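Louro Parts Reuse – progress report to the Brorent Fund
28 March 2023

Sorry this is short on polish, reporting form closes tonight. Budget sheet goes separately.

Where we are

Grant period started in November. Aim as agreed: take donated office desktops and retired servers, pull the usable parts, test them, put them back into machines for the Iltano evening classes. 742 parts logged so far against a target of 200 for the first half, but note most of that is memory. Memory is quick. Processors and drives are slow, see below.

22 desktops rebuilt and handed over. 6 more waiting on power supplies.

Parts trays

Biggest change since the last report. Before, loose parts went in margarine tubs and we lost track of what came out of what. Now every machine gets a molded gray tray beside it while it is open. Square recess for the processor, clips for the memory strip, a place for the drive to sit. Part comes out, goes straight to its place on the tray, gets logged from there. Mix-ups dropped to almost nothing after the first few weeks.

First version had the memory clips too tight and we snapped one. Clips redrawn, new ones fine. Recess for the processor was also redone once – corners needed a little relief so you can lift the chip by the edges.

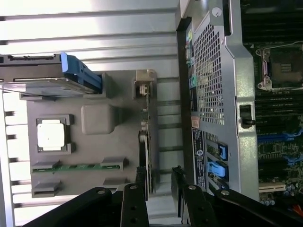 Tray next to the server chassis. Processor in its square holder, green circuit board strip held in the clips at both ends.

Servers

Slower than planned. The application said servers and desktops would go at the same pace and that was optimistic. Sled-type drive carriers all differ between makers, the shrouds have to come off before you get to anything, and half the screws want a driver we did'nt own until January. Bought a set (line 4 in the budget sheet). Drives are wiped before anything else happens to them, no exceptions, and the wipe is what takes the time. Overnight for the bigger ones.

Also server memory mostly does not fit the desktops, which we knew, but there is more of it than expected. Shelved and labeled for now. Open to suggestions from the Fund on who could use it.

Desktops

Going well. Standard order is now written up on one page and taped up by the bench: power off and unplugged, case on its side, panel off, cables clear, drive out, memory, then processor last. Retention lever all the way up before touching the chip. We had two boards with bent socket pins from the early days and none since the page went up.
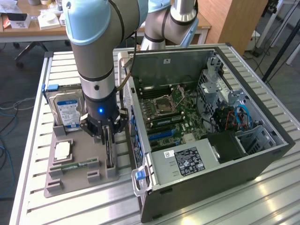 Desktop tower on its side, panel off, processor socket open with the lever up. Hard drive, CPU and memory on the tray at left.

Puller log

The Puller spreadsheet (our name for it, no connection to any product) now has a row per part and a column for which machine it came from. Still typed by hand. Typos in serial numbers are the main error. Want to move to a barcode reader in the second half, cost is small, can come out of the unspent travel line if the Fund agrees.

Problems

Power supplies. Too many fail the load test and we can't rebuild without them. Storage is full, the back shelves are are stacked two deep with empty cases. Scrap pickup was missed twice. Bench time is short on class nights as the room is shared.

Next

– clear empty cases, rebook scrap pickup
– finish the 6 waiting desktops
– second set of trays, with a deeper drive cradle
– decision needed from you on the barcode reader and the travel line
– server memory, find it a home

Spend is under plan, mostly travel. Full parts list on request.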